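Loan Servicing Support Desk
Ticket 247: Home improvement loan, payment posted twice
Borrower: Josefien Van der Linden
Assigned to: Lionel Jacquet
Opened: August 9, 2019
Status: Resolved, pending borrower confirmation

Summary of the problem
The borrower reports that her monthly payment was taken twice from her checking account. Her online statement shows only one payment, and the principal balance has not changed by the amount of the second withdrawal. The loan was issued by the Promham branch in May for the renovation of a bathroom. The amount financed was $2000, with payments due on the 20th of each month.
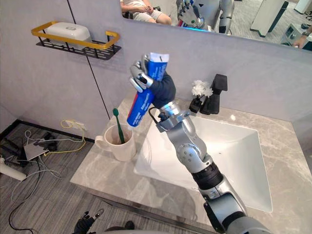
The borrower had changed her autopay account through the Jevia payment portal shortly before the due date. She received a confirmation for the new account but no notice that the old instruction had been canceled. She asks that the extra payment be returned and that no late fee or interest adjustment be charged to her.

Initial review (L. Jacquet)
Both withdrawals carry the same loan number and the same amount. The first came from the old checking account and was posted in the normal way. The second came from the new account and was placed in the suspense ledger, where the borrower cannot see it. No late fee has been assessed. 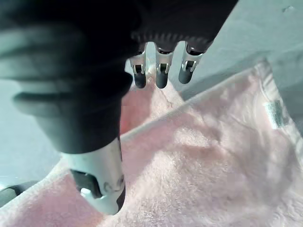
The autopay record shows 2 active instructions. When a borrower replaces an account, the portal should close the earlier instruction before it opens the new one. In this case the closing request timed out and was not sent again. The request log was forwarded to Veerle Verbruggen in Payment Systems for review.

Steps taken
1. Confirmed the borrower's identity and obtained her written consent to review both bank accounts.
2. Canceled the old autopay instruction by hand and saved the cancellation record to the loan file.
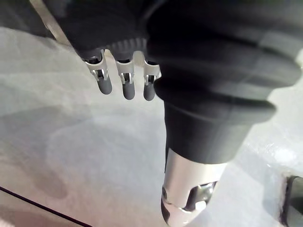
3. Moved the second payment out of suspense and requested its return to the new checking account.
4. Checked the interest calculation against the payment history. No correction was required.
5. Placed a hold on automatic late fees until the next payment has posted.

Reply from Payment Systems (V. Verbruggen)
The time-out is confirmed. Other borrowers served by the Dustley office may be affected, and a report of all loans with more than one active instruction has been ordered. Please keep this ticket separate from that work - it should be closed on its own merits.

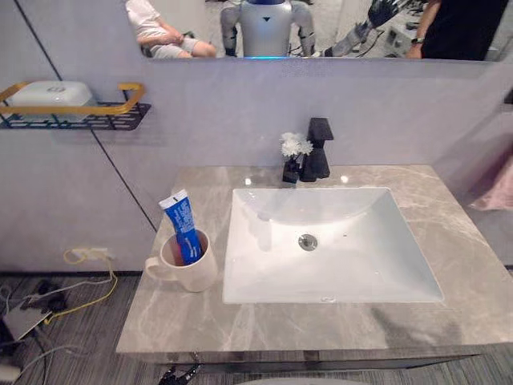
Bathroom vanity with marble countertop and rectangular sink.

Approval
Refund approved by Hanneke Van Acker. The borrower has been told by secure message to allow time for her bank to post the credit, and to reply to this ticket if a second withdrawal appears on the next due date.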